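Questions about the arm build, last tidied 21 August 2025. Mostly stuff people ask me by email or over the bench at the Carkeck workshop. Written fast, will fix spelling when I get a chance.

**What are you building?**

A humanoid upper body with hands. Project name is Emolport, no deep meaning, it was the label on a box we were storing bits in. Two of us on it: me (Asanka Bhattacharjee) and Rezaul Marikar. I do the mechanics and the sleeves, Rezaul does wiring and anything with a compiler.

**At home or in the workshop?**

Both. Hands get built at my kitchen table, everything heavy stays at Carkeck. The shared space has the lathe, the pillar drill and a proper extractor. My flat has a kettle.

**How much has it cost?**

Budget for this year was £500 and we went over it in June. Bearings mostly. Also I ordered the wrong screws twice. The metal was nearly all offcuts so don't take our total as a guide, buy it new and you'll spend a lot more.

**Can I have the drawings?**

Yes, ask. They're not on a website because the set is a mess and rev 7 of the palm doesn't match the knuckles. If you want files that fit together, say you want rev 4. Rev 4 is ugly but it goes together.

**What drives the fingers?**

Tendons. Braided line, one pull per finger, spring return. Motors are up in the forearm, keeps the hand light. The line runs in PTFE tube as far as the wrist and then bare over little pulleys. If you skip the pulleys and just drag it round a corner it saws through the metal, ask me how I know.

**Why not motors in the fingers?**

Too fat, too dear. Rezaul wants to try it on the next one. I've said fine, his money.

**What are the fingertips?**

Rubber, cast in a printed mould. Two-part stuff, mixed in a yoghurt pot. Things I'd do again:

- wax the mould, then wax it again
- warm the bottles in a bowl of water first, fewer bubbles
- leave it overnight, not "till it feels dry"
- make a spare every time

Things I wouldn't: glue. Use a screw through the core. Glued tips twist off as soon as the hand grips anything with an edge.

**Why is there cloth on it?**

To keep fluff and swarf out of the tendons. Second reason is fingers, yours I mean. The forearm has pinch points all over it and a sleeve at least slows you down before you get to one. It does not make it safe. Still hit the stop before you reach in.

**How do you fit the sleeve without it jamming?**

Most asked one, so longer answer.

Power off, arm hanging down. Pull the sleeve on from the hand end and keep going until the hem is clear of the knuckles. Then bunch up whatever's spare — don't cut it yet — and run each finger through its full travel by hand. Look for cloth getting pulled into a joint. If it catches, move the hem up a bit and go again.

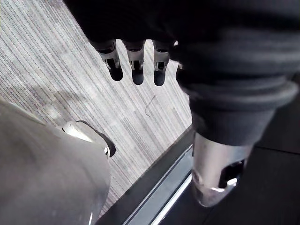

Once it moves freely, power up at the lowest speed setting and do the same again with the motors. Curl, open, curl, open. Then rotate the wrist both ways, because a sleeve that's fine with the wrist straight can wind itself up when it turns. I stitch it only after that. Velcro is OK for testing but it picks up every hair in the building.

Leave more slack than looks right. My first one was a lovely snug fit and stalled the wrist motor.

**What fabric?**

Anything with some stretch that doesn't shed. Old sports tops are good. Not fleece, not wool, nothing with a loose weave. Wash it first or it'll shrink later and you'll be puling it off to start over.

**What runs the software?**

Small single board computer, talks to a motor board over serial. Code is Python on top, C on the board. Rezaul keeps it. There's a config file with one line per joint and you will get a sign wrong in it, everyone does, so test with the tendons unhooked.

**Is it clever? Does it do AI?**

No. It plays back poses and it closes a finger till the current goes up, then stops. That's all of it for now.

**How reliable is the grip?**

Best run so far was 97 picks with a tennis ball before a line slipped off its pulley. Mugs are worse. Pens we don't talk about. The ball is easy because it's soft and it doesn't matter where you grab it.

**A finger's gone floppy, what's wrong?**

In this order:

1. Line off the pulley
2. Knot slipped at the tip
3. Grub screw loose on the spool
4. Line snapped (rare, you'd have heard it)

Don't take the palm apart before checking the grub screw. It's nearly always the grub screw.

**A finger won't open again?**

Return spring unhooked or there's grit in the joint. Blow it out, work it by hand, one drop of light oil. One. Oil plus dust makes a paste and then you're stripping the lot.

**Do I need a lathe?**

For the knuckles, no, a file and a drill press will do if you're patient. For the forearm tubes it helps. The Boström makerspace over in Durkville has one you can book by the hour, and they'll want you to do the induction first.

**Any safety rules?**

Stop button within reach, wired to cut motor power and not just to ask the software nicely. Glasses on when testing line. No dangly sleeves, lanyards or long hair near the forearm. Don't run it alone late at night, I've broken that one and regretted it. If it's moving and you didnt tell it to move, cut the power first and be curious afterwards.

**Can I come and see it?**

Yes, drop me a line before so I know to have it in one piece. Bring your own hand if you're building one, we like comparing. Kids welcome with a grown up.

**Can I help?**

Please. At the moment we need:

- someone who can sew better than me
- a neater way to route cables through the elbow
- a second pair of eyes on the rev 7 palm

No experience needed for the testing, it's mostly handing a robot a tennis ball and writing down what happens.

**Will you build me one?**

Sorry, no. Not enough evenings. I'll answer questions all day though, and if you send photos of a fault take them with the sleeve off, or I'm guessing.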